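Uddale Neighbors Forum > Safety and Crime > Car break-ins on the Pawlak Street side

stumier_mom
May 3, 2019
So we got hit again last night. Second time since November. They went through both cars in the driveway, took a charger and the change out of the cup holder, and left the glove box hanging open. I know it's small stuff but I'm so tired of it! Has anyone else on Pawlak Street had this? I filed a report online and got the automatic email, and that's the last I expect to hear.

gravelroad62
Yep, we're two blocks over and my truck got rifled through the same night. I didn't report it, nothing was missing.

stumier_mom
Please report it anyway! The officer at the Sanine Center meeting said they send patrols where the reports come from. I went to that one and filled out the sign-up sheet for the block watch while I was there.

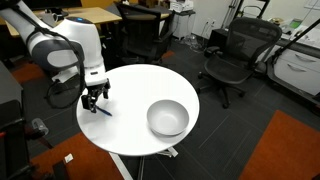
Blue pen and white bowl on the round table

There were 7 of us who signed up, which I thought was pretty good for a rainy night. I'd love to see more people from the Stumier Court end (you know who you are).

northend_dad
I'm going to be the grump. We had a block watch here before and it turned into people calling in every teenager on a bike. My son got stopped 2 times walking home from practice. What I want is streetlights. The one by the mailboxes has been out all winter.

porchlight70
Agree on the lights, but I don't see why we can't have both. I've been here a long time and the first watch went sour because there was no training at all, just a phone list and a lot of nerves.

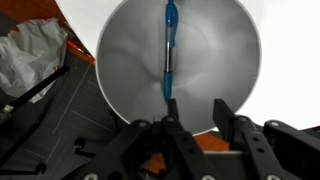 The way the officer explained it, this time you get a short class first and you're told to call about what somebody is doing – trying door handles, looking in windows – and leave it at that. I could live with that. I'd still want it in writing.

northend_dad
In writing would help. I'm still not joining, but I'll come to the next one and say my piece.

gravelroad62
OK, report filed. Took me longer to find my plate number than to do the form lol. Is the next meeting at Sanine again? Parking there is awful.

stumier_mom
Same place, yes. Park behind the building, there's a gate on the Pawlak side that they leave open in the evening. 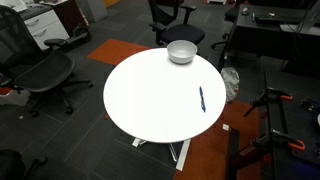 And northend_dad, I'm sorry about your son, I didn't know that. If you bring up the streetlight I'll back you up, I've called the city on that one myself and got nowhere.

porchlight70
You need the number off the pole when you call. I'll walk over tomorrow and get it, then post it in here so we can all pester them.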